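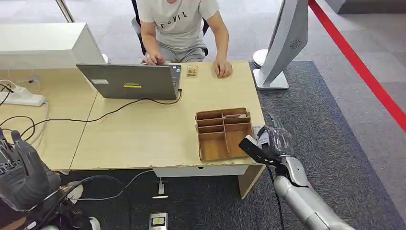 Berenice Robles thinks the starter is fine and I'm underfeeding it, and she told me so twice before I had my coat off. Maybe! But I fed it the same all winter and the rye loaves rose like crazy, so I'm blaming the new flour (the Rosser dark rye, the coarse one).

Sun 22 April

Split the jar last night. One half got 100 g of the Rosser, the other got the old Briletti that Asanka dug out of his pantry. Same water, same shelf over the fridge. By breakfast the Briletti half had doubled and smelled like green apples, and the Rosser half was just sort of sulking, gray on top, with a few bubbles at the side.

Baked from both anyway. The Rosser loaf spread flat and tore along one side, crumb gummy near the bottom. Flavor is great though, annoyingly, way more malt.

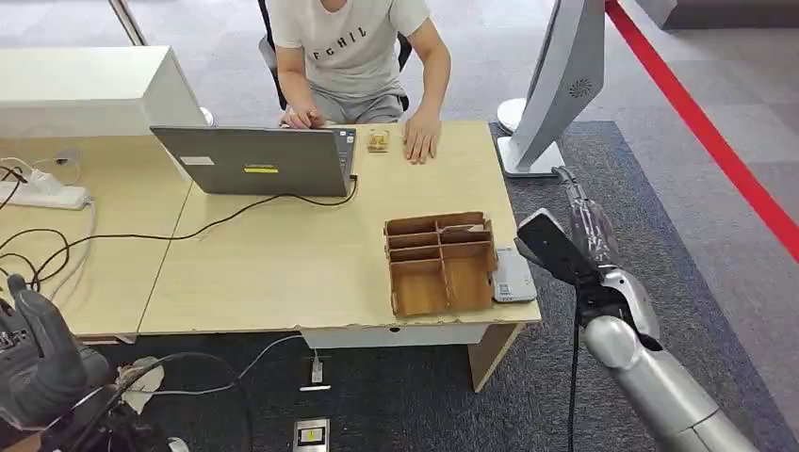 ## Next bake

- Feed the Rosser half every 3 hours for a day, warmer spot
- Try it sifted, bran back in at the end
- Ask Asanka where he bought the Briletti, the bag has no price on it

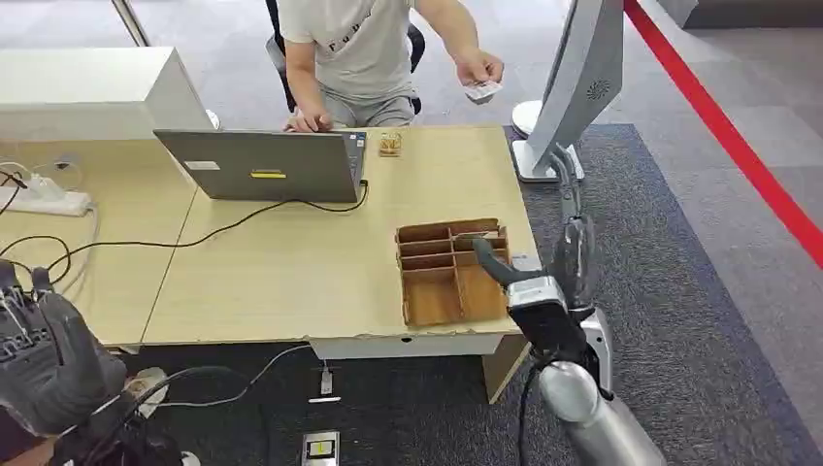 *Last edited Sunday night, after the second loaf*

Cut the second loaf too early and gummed up the bread knife. Still ate three slices with butter. The heel is in the freezer for Berenice.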